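Bonlow two-hand kit: gallery from our bench review

We have had the Bonlow kit on loan since April and it goes back on Monday. The full write-up is on the reviews page. This page is for readers who asked for more pictures of it at work on household items.
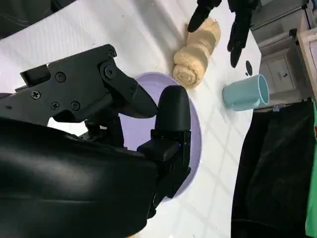 The kit comes as a pair of hands with wrist cameras, a control box and the Tamument software on a memory stick. The arms are not included. We fitted ours to the two arms already on the bench, which took 15 minutes a side once we had found the right adaptor plates. Bonlow will supply plates for Hwang arms at no extra charge if you ask when ordering. Plates for anything else are sold separately.

Towel, basin and cup
A rolled beige towel, a round lavender basin and a teal cup lying on its side, with both hands in over the white table. The fingers are matte black with tapered or rounded tips. Screw heads on the linkage face outwards, so a normal cross-head driver reaches them.

Notes on the set-up

Grip settings
Tamument has 8 grip presets and you can save your own. The towel preset closes slowly and stops early. We used it for most soft things and changed only the closing speed. The hard plastic preset was too firm for our liking and we turned it down.

Wrist cameras
The view is close and the hand itself takes up a lot of it. That is normal for a camera in this position, but if you need to see the whole table you will want another one overhead. The kit has a spare port for it. Colours came through well under our ordinary ceiling lights.

Cables
One cable per hand, with a locking plug. The supplied length was fine for a standard bench. On a wider table we had to move the control box, and a longer cable is listed as an extra.

Fingertips
The tips pull off for washing and there are 5 spares in the box. Ours picked up towel fluff and needed a wipe at the end of each day. Bonlow says warm water and washing-up liquid, nothing stronger.

Noise
Quiet enough to talk over. The fan in the control box is louder than the hands.

Warranty and ordering
The warranty is 2 years on the hands and control box. Fingertips count as wearing parts and are not covered. In this country the kit is sold through Haltonura, who also handle repairs. They asked us to mention that the demonstration set can be booked by schools and small workshops, with carriage paid one way.

Prices and the full parts list are on the main review. Questions about fitting can go in the comments there, as comments are switched off on gallery pages.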